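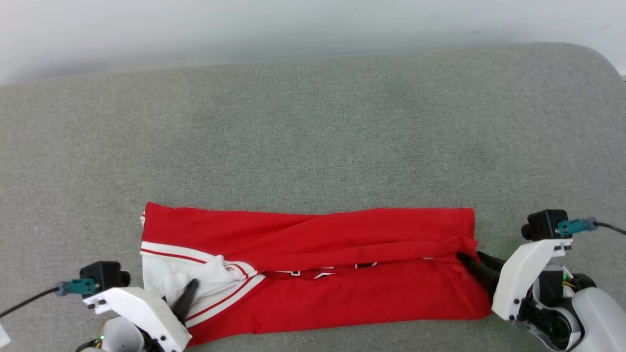
Potedlow Kit Library: progress report to the Codora Fund
October 28, 2022
Prepared by Hala Sayegh, with help from Suryani Govindasamy and Sigrun Forsberg

Dear Åsmund,

Thank you for your patience with this one. You asked us in July for a plain account of how the kit library is getting on, and I have tried to keep to that, though Suryani will tell you I have never written a short letter in my life. It has been a busy stretch and a happy one, and there is a good deal to tell.

Where we are with the shirts

You will remember that when your grant came through we had bags of donated jerseys stacked to the ceiling of the back room and no very clear idea of what was in them. Well, we have now been through every last bag! We have 236 jerseys sorted, sized and entered in the lending book, and 178 of those have already gone out to children in the Potedlow and Baysal leagues. The remainder are waiting on the shelves for the winter sign-ups, and if last winter is any guide they will not wait long.

A few shirts were past wearing. Sigrun Lindqvist took those home and has been cutting them up for patches, which has saved us buying fabric (she has a wonderful eye for matching an old red to a newer one).

Folding and storing

I know folding sounds like a small thing to put in a report to a funder, but it has taken up more of our thinking than anything else this fall, so please bear with me. Our old habit was to fold everything into a square and pile it up, and every time a parent wanted a medium the whole pile came down. We now fold each jersey lengthwise into a long strip first, smooth it out, and then roll or fold it again to suit the bin it is going into. The size label goes on the outside, and a parent can find what they need without unpacking the shelf.

Plain shirts are easy this way. The ones made up of several panels take more coaxing, and we have found it pays to begin with the loose parts and get them lying straight before folding the rest over. On a red-and-white one, you might take hold of the white part at a bunched-up corner, as has been done here on the gray upholstery, and ease it out from there toward the red. Keep an eye on the narrow white band with its thin red line where the two colors meet, too, as a curved edge like that likes to ripple. Sigrun Forsberg wrote all of this up on a card for the sorting shelf, and new helpers seem to pick it up in one evening.

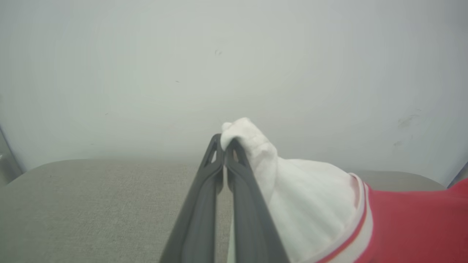 Mending is the part of the work that has fallen furthest behind, and I would sooner say so plainly than have you find out later. There are 40 jerseys in the mending basket, mostly split seams and lifting numbers, and Sigrun Lindqvist can only do so many in an evening. We do look over the trim carefully while a shirt is being handled, and on a garment with a curved white band edged in thin red, like the one lying on the gray fabric, that join between white and red is where we check the stitching first. Anything doubtful goes in the basket before it goes in a bin. We have asked the sewing group at Rodudura whether they would take a batch, and they have been very kind about it, but we have not settled on dates.

Money

We have spent less than we expected on shelving and more on laundry. The shelving came secondhand from a shop that was closing, and it only needed a wipe and a few new screws. The laundry bill is higher simply because so many more shirts are going out and coming back, and I can't be too sorry about that. We have $1,000 of the grant left, and with your agreement we would like to put it toward thread, replacement numbers and the winter washing. Suryani has the receipts in order and will send copies separately.

What comes next

Between now and the winter sign-ups we want to clear the mending basket, finish labeling the smallest sizes and set up a proper returns evening in Baysal, so families there don't have to make the drive. Sigrun Forsberg has offered to run the first one.

Please do come by if you are passing through. The kettle is always on, and you would be very welcome to try your hand at a long fold.

With warm thanks from all of us,
Hala Sayegh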